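Gripper trials FAQ
Clunen workshop notes, updated June

Which grippers are you comparing?
The Trunari two-finger and the Tzavaras plate gripper, both on the same arm and with the same controller settings. 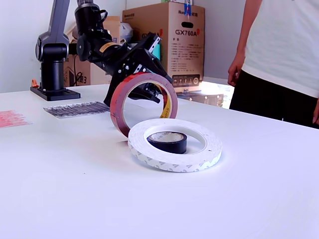
What do you use as test objects?
Household things, mostly. Tape is a good test of approach angle. A red roll standing on its edge, as it is with the gripper at it here, asks for a different grip from the white one lying flat. We log the two positions separately.

How many tries does each object get?
29 per gripper. A missed grip counts as a try.

Can I send in my own gripper?
Yes, if it weighs under 5 kg. Allow almost 7 weeks.

Related
Choosing a wrist camera
Trendutetti controller: first setup
Cable routing on small arms

We use cookies to count visits. Accept | Settings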